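Bench notes, Thursday, late afternoon

Drinks fridge again. Seren Kemeys wants the pull-out drawer kept as the cold can store for the tasting bench. I still don't see it. Parry's sheet says a drawer loses less cold than a door when you open it. Maybe. Nobody here has measured that, and the sheet was written by the people selling the drawer.

Tried cans lying down today, green ones only. Andri's theory (Aigner, not the new Andri) is that they roll less if they go in at the back left. I'd want to see that with a full load before I believe it. With two in there almost anything will stay put.

Things I don't like so far:
Smooth bin, no divider.
Rails want a firm pull, and a firm pull is what sets cans moving.
Floor under the drawer needs sweeping, has done since Monday's fitting.

Farkodon quoted 10 days for a divider insert. Last time they said 5 and we waited a month, so I'm cutting one from scrap myself.

Logger goes in overnight, readings every 2 minutes. If the drawer holds as well as the old door fridge I'll say so in writing - but I'm not giving the old one away yet. 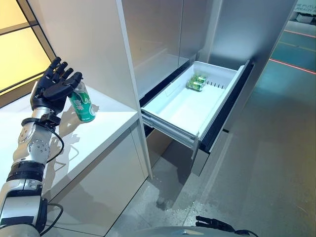

Seren also asked about stacking them two deep. Divider first, then we'll see.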